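Thread: how I look after a two-armed shirt folding cell, for the four of you who asked and the one who asked in August and has been very patient.

1/ The cell is a table, two arms, a wrist camera on each arm, a head camera, and a growing pile of laundry. We call it Urio. It was the name on the purchase order and we never came up with a better one.

2/ My job title has the word "systems" in it. What I do most days is wipe things with a cloth and check screws.

3/ Start with the table. It's two sections pushed together, and the seam matters more than you'd think. If one side sits a hair higher than the other, a finger sliding along the surface catches on it, the arm reads that as contact, and it stops with great dignity in the middle of a sleeve.

4/ I level both halves with a long spirit level, laid across the seam in three places. Then I lean on the corners and do it again. Leaning on the corners was Radu Ciobanu's contribution and I resent how often it finds something.

5/ Fingers next. They scratch. Every gripper finger we own looks like it has been through a gravel driveway. Scratches on the outside get ignored. Scratches on the inside, where the cloth goes, get looked at with a flashlight.

6/ What you want to know about an inner face is whether the ridges still have edges. Run a fingernail across. If it clicks, fine. If it slides, that finger goes in the bin marked OLD, which is next to the bin marked OLD (GOOD ONES). Do not ask me about the second bin.

7/ Lint. Fleece, felt, anything fuzzy leaves fluff in the ridges, and after a morning of it the grip goes soft. I use a dry toothbrush, then a lint-free wipe with a little isopropyl. No compressed air near the wrist. Cosmin Ardeleanu used compressed air near the wrist once and we got fluff on the inside of a camera cover.

8/ Brushing interval is every 90 folds. That number came from plotting dropped pinches against fold count and picking the spot just before the line got ugly. Your fabric will give you a different number. Thin cotton is much kinder.

9/ Tip alignment. Close the fingers on a strip of printer paper and pull. It should drag evenly. If it pivots, one tip is touching first and the other is there for moral support. Loosen the two mounting screws, close the gripper under light force, tighten while closed, try the paper again.

10/ I allow myself 5 tries at the paper. After that I have a coffee, because by then I'm the part that's out of alignment.

11/ Closing force. Too little and the fabric slides out on the lift. Too much and you get a crease in the shirt that looks like a bite mark. Ours is set at 42 on the controller's own scale, which has no units. I wrote to Toltow, who sold us the controller, and asked what the units were. They replied that the scale was "intuitive."

12/ Cables. Each wrist has one, and each one would love to be caught on something. Leave enough slack for the wrist to go all the way round both directions, then move the arm by hand through the worst pose you can think of and watch the loop. Then think of a worse pose.

13/ Write on your arms. Marker on the casing is ugly and it works. Stickers peel, spreadsheets get renamed, and sooner or later you'll be on the phone with support trying to work out which elbow you're talking about.

14/ Zeroing. Both arms go home, then each one touches the same point on the table, then I compare. If they disagree by more than the thickness of a T-shirt hem, I redo the base calibration. A T-shirt hem is our official unit. See post 11 for why I feel entitled to it.

15/ Props. The cell does kitchen tasks as well, so there is always a pan and a spatula somewhere on the table. I push them to the back before a folding run. I used to clear them off completely, but then they'd be missing the next time someone wanted them and I'd get a message at dinner.

16/ Then the check itself. One garment, both arms, and I watch the wrist feeds as well as the head camera. The wrist view shows you the pinch, the head view shows you whether the two arms are agreeing about the shirt. I use something red. The black fingers stand out on it and so does every bit of fluff.

17/ Red garment, Thursday, after new screws in both wrists:

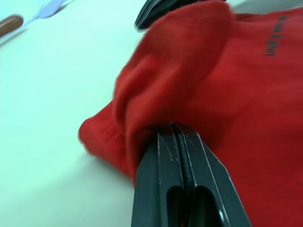
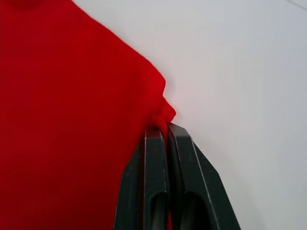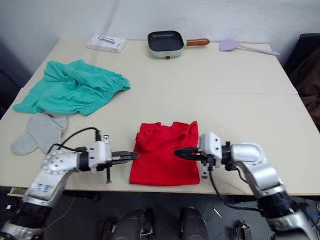 18/ What I look for in a good pinch

Cloth wrapped over both tips, a fold with some body to it, nothing sneaking off to one side. A tiny pinch right at the edge can be fine as well if it's held by both fingers. What I don't want is a pinch that's all on one finger, with the other one pressing on the table.

19/ Marks on the fingers I log only if they're new. I keep one reference still per finger and flip between old and new. It takes a minute and it's the closest thing I have to a hobby at work.

20/ For the head camera I check that both grippers get to the shirt without either elbow doing anything theatrical. If an arm takes the scenic route to reach something right in front of it, a joint limit is set wrong. Ask me how I know. It was me, I set it wrong.

21/ Someone at Civley asked how long the wrist screws last. We retorqued at fold 3751 and two of them had backed out a quarter turn. There was no noise and no error, the pinches had just gotten a bit vague. Now they get a dab of medium threadlocker and a paint line across the head so I can see if they've moved.

22/ Do not use the strong threadlocker. You will want those screws out again, and you'll want it at six in the evening.

23/ Spares I keep in the drawer: fingers, mounting screws, one wrist cable, a camera cover, toothbrushes. The toothbrushes are labeled ROBOT in capital letters, after a conversation I won't go into.

24/ Q from the replies: do you wash the laundry? Yes. Fabric softener changes how slippery it is, so no softener, and the same detergent every time. I have strong feelings about detergent now. This wasn't in the job ad.

25/ Q from Flotari, who run a similar setup: does it matter if the table is white? Only for the cameras. Wipe it down, marks on it can confuse the segmentation. We once had a coffee ring that got treated as a very small, very flat sock.

26/ Next up is the left elbow, which has started making a sound on the way down. Radu says it's grease. Cosmin says it's the bearing. I've ordered both and will post whichever one was cheaper to be wrong about.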